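Projects > Wullus > Thread

Spent October gathering demonstrations for Wullus, our small manipulation model. Some notes for anyone doing the same.
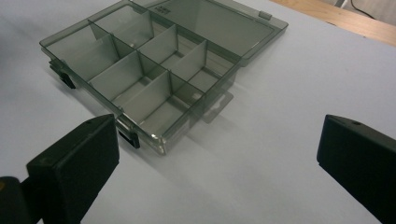

We have 1387 episodes recorded so far and 872 of them made it through review. Most of what we threw out came from one task, closing small cases. Clear plastic is hard on the model. With the smoky gray organizer, the dividers overlap and you get several tones of gray in one tray, plus reflections running across them. The black latches on the front edge are the easiest thing to find, so we label those first.

2/ Start positions matter more than I expected. Our early batch had every case square to the table, and the policy fell apart when we turned one a little. Now we change the angle before each take and write it down.

3/ We record at two sites, Sedano and Sendetden. Same grippers, different tables and lights. Training on one and testing on the other showed us more than any held-out split did.

4/ Keep the failed takes – but tag them. A missed latch followed by a second try is worth having. A take where the operator stops to think for 7 seconds is not, at least for us.

5/ Review is done in Tóth, our labeling tool. It is slow and it loses your place if you close the tab. Save often.

6/ Next up is opening. We did closing first and I would swap the order if I started over. Lids that open flat need a lot of table space, and we had the bins too close.

7/ Will post the task sheet once the wording is fixed.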